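Monday, bench 2, Cotwood job

Question from upstairs again: can Emik do the tidy-up chores yet. Racking tubes, clearing the bench, wiping down. Short answer, racking yes if you're patient. Rest no.

Gripper width set to 9 mm open margin, speed 50 percent. Anything faster and the wrist cable loop starts to swing. Re-taught the approach after lunch, old one came in too steep and clipped the top plate. Paraschiva Onu wants the rack bolted down. I'd rather not, a kitchen drawer or a dish rack won't be bolted down either and thats the whole point.

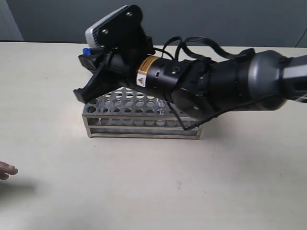
*Emik over the steel rack, one clear tube standing in the top plate.*

Clear tubes still the worst. Depth sensor reads straight thru them to the metal. Tried a strip of tape on 8 of them, much better, but who is going to tape their drinking glasses.

Person does the full rack in around 300 seconds incl. chatting. We are nowhere near. Filip script logs retries now, leave it running.

To do: wiping routine (Grurkinora pads came in, wrong size), cable clip, ask Paraschiva re the second rack. Don't touch the home pose pls.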